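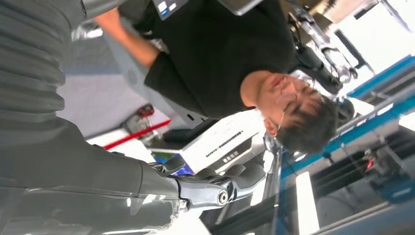 Bench room, working side. Laptop or tablet with a blue-and-white label, white vented unit, metal frame with blue trim.

## Bench room, Atar building

Photo gallery, updated 2/19/24. Fit-out by Ó Briain, furniture supplied through Gostier. Text by Kevin Mac Giolla.

The room was a storage area until last June. The brief from Ranimar was for a place where people can sit and work at a bench all day, with the equipment within arm's reach. Floor area is 23 square meters. The ceiling was kept at its existing height and the old partition toward the corridor was taken out.

**Floor.** Pale gray throughout. A darker shade was priced and rejected, as small dropped parts were hard to find on the sample. The finish runs under the benches without a joint and turns up 80 mm at the walls.

**Frames.** Metal, with bright blue trim. The trim color matches the two older rooms on the same level, so frames can be moved between them. Each one is leveled on its own feet and then fixed to its neighbor. Bolts were checked again after 3 weeks and a few needed another quarter turn.

**Seating.** Light gray chairs. Seat height was set with the benches in place – the catalog figure came out slightly low for most users.

**Lighting.** The ceiling lights are bright and stay on during working hours. Glare on screens was the main complaint in the first month. Turning the benches a quarter turn dealt with most of it; the position nearest the door still gets some.

**Equipment on the bench.** Units with vent slots need the slotted face kept clear. Leave 20 cm in front of it and do not stack paper on top. Power comes up through the frame on each side.

Still open: a second coat rail, door closer adjustment, and labels for the sockets. The cable tray along the back wall is over two meters longer than drawn and will be cut back when the sockets are done.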